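Course Materials > Hardware Basics > Handouts
Reading time: 4 min
Last updated: June

Unit 4: Inside the Desktop Case
Instructor: Bindu Nambiar

Bring this handout to the lab session. You will need it for the worksheet and again for the practical check at the end of the unit.

Before you open a case

Shut the computer down from the operating system, turn off the switch on the power supply if it has one, and unplug the cord. Press the power button once with the cord out to drain what is left in the board. Take off rings and bracelets. Clip the wrist strap to bare metal on the chassis, not to a painted part.

Lay the tower on its side so the motherboard faces up. Side panels on our office machines come off with a latch or with two thumbscrews at the back. Put screws in the tray with the compartment labels. Case screws and drive screws look alike but often have different threads.

Power supply

The power supply changes wall current to the lower voltages the parts use. The label gives the rated output in watts and the input range, which on many units starts at 100 volts. Copy both onto your worksheet. Do not open the power supply itself. The capacitors inside can hold a charge after the cord is pulled.

Motherboard and processor

Everything else connects to the motherboard. Find the socket first and work outward. In a running machine you will see the cooler and not the processor. With the cooler off, the processor sits under a metal retention bracket. Leave the bracket closed unless the step says to open it. Old thermal paste comes off with a lint-free wipe and isopropyl alcohol, and new paste goes on before the cooler is refitted.

Memory slots are long and narrow and are usually close to the socket. Modules have a notch that is off center, so they only go in one way. Push down on both ends until the clips close.

Expansion cards

A graphics card sits in a slot on the motherboard and is held to the back of the chassis by a screw or a clamp. Release the slot catch before you pull. Hold the card by its edges.

Drives and cables

Drives sit in a cage toward the front of the case. Each SATA drive takes two cables, one for power and one for data. The data cable is the thinner one and goes to the motherboard. Wire colors inside a case are a help, but check the connector shape before you decide what a cable is for.

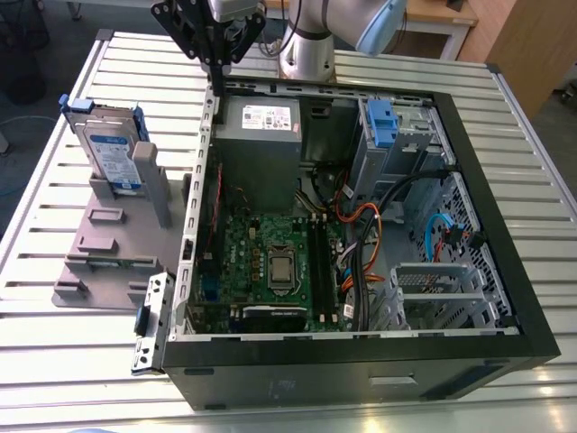

Figure 4.1. Open tower with the processor exposed. Note the blue latch on the drive bay cage.

Worksheet

Mark the power supply, socket, memory slots, graphics card and drive bay cage on Figure 4.1. Then find the same parts in your own bench machine and write down any that are in a different place. Trace one data cable from end to end without unplugging it.

Closing up

Check that no cable touches a fan. Count your screws back out of the tray. Refit the panel, stand the tower up, and have your bench partner look it over before the cord goes in.

Worksheets go in the Unit 4 folder in room 506. Read the Unit 5 pages on storage before the next lab.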